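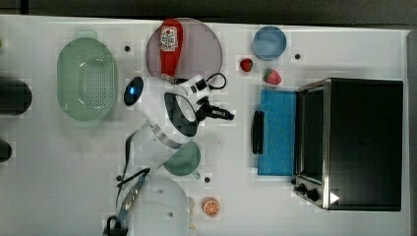
아이스하키 경기장의 빙판은 한 번에 얼리지 않는다. 냉각관이 묻힌 콘크리트 슬래브 위에 물을 얇게 뿌리고, 그 층이 굳은 뒤 다시 뿌리는 작업을 되풀이한다. 설탐(Sultham) 링크의 빙질 관리 책임자 모래그 베어드는 신입 직원에게 이 과정을 설명할 때 주방용품을 예로 든다. 연한 민트색 타원형 채반처럼 바닥에 작은 구멍이 촘촘한 그릇으로 물을 흘리면 물줄기가 잘게 나뉘어 넓게 떨어진다. 살수봉의 노즐이 하는 일도 원리는 같다. 물을 한곳에 쏟으면 그 자리가 먼저 두꺼워지고, 두꺼워진 자리는 주변보다 늦게 언다. 늦게 언 부분에는 기포와 미세한 균열이 남기 쉽고, 그 위에 아무리 층을 올려도 스케이트 날은 결국 그 자리를 찾아낸다.

설탐 링크는 지역 주니어 리그 소속 6개 팀이 함께 쓴다. 시즌은 가을에 시작하지만 관리팀의 일정은 8월에 시작된다. 슬래브를 비우고 여름내 쌓인 먼지와 고무 가루를 걷어낸 다음, 냉동기를 시험 가동하고 브라인 농도를 잰다. 브라인은 염화칼슘 수용액이다. 농도가 낮으면 관 안에서 얼 위험이 있고, 높으면 점도가 올라가 펌프에 부하가 걸린다. 베어드의 작업 일지에는 이 단계의 기록이 가장 길다.

슬래브 온도가 목표치에 도달하면 첫 물을 뿌린다. 첫 층은 안개에 가깝다. 콘크리트의 미세한 틈을 메우고 이후의 층이 붙을 바탕을 만드는 것이 목적이며, 두께는 측정의 대상이 되지 않는다. 두 번째 층부터 흰색 도료를 섞는다. 얼음 자체는 투명하기 때문에 도료가 없으면 회색 콘크리트가 그대로 비치고, 관중석에서 퍽을 따라가기 어렵다. 흰색은 조명의 복사열을 반사하는 역할도 한다. 도료층 위에 맑은 물로 봉인층을 만들고, 그 위에 라인과 페이스오프 서클을 그린다.

라인 작업은 수작업이다. 석예린은 이 일을 맡은 지 두 시즌째다. 줄을 당겨 기준을 잡고, 줄에 물을 적셔 얼음에 붙인 뒤 그 안쪽을 붓으로 채운다. 석예린에 따르면 어려운 부분은 직선보다 골 크리즈다. 반원의 곡률이 조금만 틀어져도 골키퍼가 바로 알아본다. 골키퍼는 크리즈의 선을 눈으로 보지 않고 스케이트 날로 긁어 둔 자국과 골대 기둥의 거리로 자기 위치를 잡는데, 그 감각과 선이 맞지 않으면 경기 중에 각도를 잃는다.

도색이 끝나면 다시 맑은 물을 올린다. 이 구간에서는 한 번에 뿌리는 양을 조금씩 늘리고, 층과 층 사이에 표면 온도를 잰다. 표면이 완전히 굳기 전에 다음 물을 뿌리면 층이 분리되지 않고 한 덩어리로 얼지만 속도가 느려진다. 지나치게 차가운 상태에서 뿌리면 물이 퍼지기 전에 굳어 표면이 우둘투둘해진다. 관리팀은 한 회의 살수량을 500리터로 고정하고, 대신 간격을 조절한다. 변수를 하나로 줄여야 문제가 생겼을 때 원인을 추적할 수 있다는 것이 베어드의 설명이다.

물의 온도와 성분

정빙기에 넣는 물은 대개 따뜻하다. 뜨거운 물은 표면의 얕은 홈을 살짝 녹이며 기존 얼음과 결합하고, 찬물보다 용존 기체가 적다. 기체가 적을수록 얼음은 단단하고 투명하게 언다. 다만 물을 데우는 데 드는 에너지와, 그 열을 다시 빼내는 데 드는 에너지가 모두 운영비에 들어간다. 규모가 작은 링크일수록 이 비용에 민감하다.

블랙번(Blackburn) 링크는 이 문제를 다른 방식으로 다룬다. 설비 담당 스카이 뷰캐넌은 두 시즌 전 급수 라인에 탈기 장치를 달고 공급 수온을 낮추었다. 난방용 가스 사용량은 줄었다. 대신 초반 몇 주 동안 선수들로부터 얼음이 무르다는 지적이 나왔고, 뷰캐넌은 슬래브 설정 온도를 낮추었다가 다시 올리는 조정을 거듭했다. 현재의 설정값은 그렇게 정해진 것이다. 뷰캐넌은 장치의 효과를 평가하려면 외기 습도가 비슷한 달끼리 비교해야 한다며, 첫 시즌의 수치는 참고용으로만 쓰고 있다.

물의 광물 함량도 변수다. 경도가 높은 물은 얼면서 광물을 밀어내고, 밀려난 광물은 층의 경계에 모인다. 경계가 약해지면 급정지할 때 얼음이 조각으로 떨어져 나온다. 링크 용어로는 칩이라고 한다. 역삼투 방식으로 처리한 물은 이 문제를 줄이지만, 지나치게 순수한 물로 만든 얼음은 잘 깨진다는 의견도 있다. 그래서 처리수와 수돗물을 섞어 쓰는 곳이 많다. 설탐의 혼합 비율은 베어드가 정하며, 봄에 수원이 바뀌면 비율도 바뀐다.

두께를 재는 일

완성된 빙판은 두께가 균일해야 한다. 얼음은 단열재이기도 하다. 두꺼운 곳은 냉각관의 냉기가 표면까지 올라오는 데 오래 걸리고 표면 온도가 높아진다. 같은 빙판에서 한쪽은 단단하고 한쪽은 무른 현상은 대부분 두께 차이로 설명된다.

측정은 드릴로 한다. 정해진 지점에 가는 구멍을 뚫고 깊이 게이지를 넣어 읽은 뒤, 눈을 다져 넣고 물을 부어 메운다. 설탐에서는 매주 수요일 새벽, 첫 훈련 전에 이 작업을 한다. 지난 시즌 누적된 측정값은 298개였다. 로나 건은 이 값을 빙판 도면 위에 옮겨 등고선처럼 표시한다. 건의 도면에서 가장 두꺼운 구역은 보드를 따라 이어진 띠이고, 가장 얇은 구역은 골 크리즈와 벤치 앞이다. 정빙기는 보드에 바짝 붙어 깎기 어렵고, 골키퍼와 교체 선수는 같은 자리를 계속 긁는다. 도면의 모양은 시즌마다 크게 다르지 않다.

보드 쪽의 두꺼운 얼음은 엣저로 깎는다. 엣저는 잔디깎이처럼 밀고 다니는 소형 절삭기로, 날의 깊이를 손으로 조절한다. 숙련도에 따라 결과의 편차가 큰 장비다. 날을 깊이 넣으면 홈이 파여 퍽이 튀고, 얕게 넣으면 작업 횟수만 늘어난다. 석예린은 한 바퀴를 돌 때마다 날의 깊이를 다시 확인한다고 한다. 진동 때문에 고정 나사가 조금씩 풀린다.

날의 관리

정빙기의 성능은 날에서 결정된다. 날은 차체 뒤쪽 컨디셔너 안에 가로로 고정되어 있고, 표면을 얇게 깎으면 그 뒤로 세척수와 보충수가 차례로 나온다. 날이 무디면 얼음을 깎지 않고 밀어 뜯는다. 뜯긴 표면은 물을 고르게 받지 못한다.

베스트브리지(Vestbridge)의 윌마 크룩섕크는 인근 링크 여러 곳의 정빙기 날을 연마한다. 크룩섕크가 연마 의뢰서에서 먼저 보는 항목은 사용 시간이 아니고 마지막 교체 뒤에 이물질을 밟은 적이 있는지다. 빙판에 떨어진 헬멧 나사나 스틱 조각은 날에 이 빠진 자국을 남기고, 그 자국은 빙판 전체에 가는 줄로 옮겨진다. 이런 날은 손상 깊이만큼 전체를 갈아내야 하므로 수명이 크게 줄어든다. 크룩섕크의 작업대 옆에는 회수한 날이 링크별로 분류되어 있는데, 부트게이트(Vutgate) 링크의 날은 늘 오른쪽 끝이 더 닳아 있다. 크룩섕크는 컨디셔너의 수평이 맞지 않는다고 판단해 점검을 권했고, 부트게이트 측은 시즌 종료 후로 작업을 잡았다.

경기와 유소년 훈련의 차이

얼음의 적정 온도는 종목에 따라 다르다. 피겨스케이팅은 착빙 때 날이 파고들 수 있도록 비교적 무른 얼음을 쓰고, 하키는 퍽이 잘 미끄러지고 눈이 덜 쌓이는 단단한 얼음을 쓴다. 한 빙판에서 두 종목이 번갈아 훈련하는 링크는 그 사이의 값을 택할 수밖에 없다. 슬래브의 열용량이 커서 온도를 올리고 내리는 데 몇 시간이 걸리기 때문이다.

설탐의 시간표는 이 조건에 맞추어 짜여 있다. 피겨 수업은 오전에 몰려 있고 하키는 늦은 오후부터 시작한다. 관리팀은 정오 무렵 설정 온도를 내린다. 오후 4시쯤이면 표면이 하키용 온도에 가까워지고, 가장 단단한 얼음은 밤 경기에 돌아간다. 유소년 팀은 그 중간 시간을 쓴다. 체중이 가벼운 선수에게 단단한 얼음은 엣지가 잘 걸리지 않는 얼음이기도 해서, 코치들은 이 배정에 불만이 없는 편이다.

관중도 변수에 들어간다. 관중이 내는 열과 습기는 실내 공기의 노점을 올리고, 노점이 오르면 표면에 서리가 앉는다. 서리는 퍽의 속도를 떨어뜨린다. 만석이 예상되는 경기에서는 제습기를 경기 시작 훨씬 전에 돌리고, 출입문 개방을 최소화한다. 베어드는 피리어드 사이의 정빙에서 보충수를 평소보다 줄인다. 다음 피리어드가 시작되기 전에 물이 완전히 얼 시간을 확보하려는 조치다. 물을 줄이면 깊은 홈은 다 메워지지 않는다. 남은 홈은 경기 뒤 야간 작업으로 넘긴다.

야간 작업은 마지막 대관이 끝나면 시작한다. 건식 절삭으로 표면을 깎고, 엣저로 보드를 돌고, 골대 자리의 고정 구멍을 확인한 다음 물을 두 차례 올린다. 작업이 끝나면 일지에 슬래브 온도, 표면 온도, 실내 습도, 사용한 물의 양을 적는다. 다음 날 새벽 근무자는 그 숫자를 먼저 읽고 냉동기실로 내려간다.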